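Posted August 2022

My basil has been sulking, and I have decided to take it personally.

It started in January, when Li-hua Liao gave me a packet of seeds and a lecture. The lecture was on phototropism, the business of a plant leaning toward its light. She teaches biology, so I got the version with auxin in it. Auxin is a hormone that gathers on the shady side of a stem and makes the cells there stretch, and the whole thing tips over toward the window like a man trying to read somebody else's newspaper.

I knew plants did this. What I did not know was that I would spend most of a year watching one do it.

I planted 3 pots and put them on the kitchen sill. By the time the seedlings had proper leaves they were all pointing at the neighbor's garage. I turned them around. A day later they had come back. I turned them again. Li-hua told me this was not an experiment, it was bullying.

So I got serious and bought a notebook. I cut a protractor out of cereal box and measured the lean at breakfast and again at dinner. The steepest I ever got was well short of 90 degrees, and that pot had fallen against the toaster, so I struck it from the record.

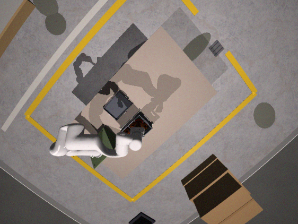 Darwin and his son did all this with grass seedlings and little caps over the tips, and they got a book out of it. I tried the caps. Tinfoil, rolled around a pencil. Basil doesn't have the right kind of tip, as any biology teacher will tell you after you have made 3 hats.

The notebook is nearly full now and I can report that plants lean toward windows. The middle pot leans less than the others, and I have a theory about the curtain, but Li-hua says I need more pots before I'm allowed to have theories. She has offered me some of her oat seeds. The sill is already crowded and the toaster isn't moving.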